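Home | Contents | Prev | Next | Notes

Chapter 4. Sorting the Pens

Every book on tidy desks promises that three bins will fix the pen problem. Clenero sells a kit on that promise, and so does Rind. I have doubts.

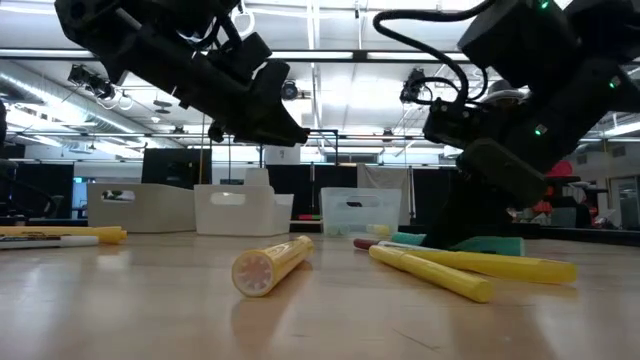
Sorting by kind sounds easy until you have to name the kinds. Does a long yellow marker go with the yellow highlighters, or with the dark red marker? Color says one thing and use says another. A bin with a handle slot carries well enough -- it can't settle that question for you.

Genji Minami, who taught office practice at Jerkstead, told students to sort by tip. Fine, but caps hide tips.
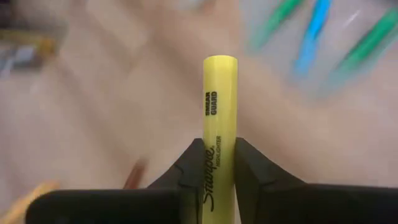
He also claimed a sorted desk saves 20 minutes a week. I have never seen his figures.

What we can test is smaller. Sort 25 pens, mix them up, and sort them again by a different rule.

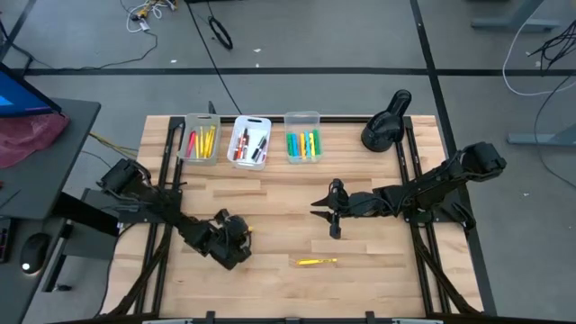
Write down which pens changed bins. Those are the ones this chapter is about.

Comments (2)

dell_r: Tried it with 55. Gave up on the gel pens.

Harnard reader: Why not just own fewer pens?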